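Last updated: Saturday, February 17, 2024

Hi everyone,

Thanks for the patience while I chased the Skoltetti people for a proper figure - they're lovely on the phone but slow as a wet week with paperwork. Replying to the bit from the Rirkcombe end first:

> We've got one arm's worth of money and that's it. Before we sign
> anything, can somebody tell us what the yearly cost looks like once
> the warranty is up? And do we really need the dearer gripper for
> drawers and packets?

Fair enough, and I should have put it in the first budget. The warranty runs out in October, and after that the service plan is 167 dollars a month. Spare finger pads are 80 dollars a set, and I'd allow for 7 sets over the year given how we go through them. As for the gripper, I'd stick with the standard one for now. Kitchen jobs are mostly drawer handles, chip bags and little boxes of tea, and I'd sooner see the money go on a second bench.

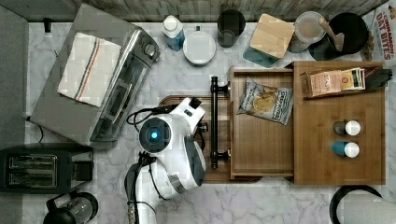 Should we lease or buy? Buying works out cheaper for us if we keep the arm past the second year, and I'm fairly sure we will.

Zudley will hold their quote for 90 days, so there's no mad rush, but please have a good look at the freight line (I nearly missed it myself!) and tell me if your colour of cost code is different from ours. Demirtaş quoted as well, a touch higher, with training thrown in - happy to forward it to anyone who'd like a squiz.

Cheers, and thanks again for all the thoughtful replies

This site uses cookies to remember your list settings. Accept | Manage preferences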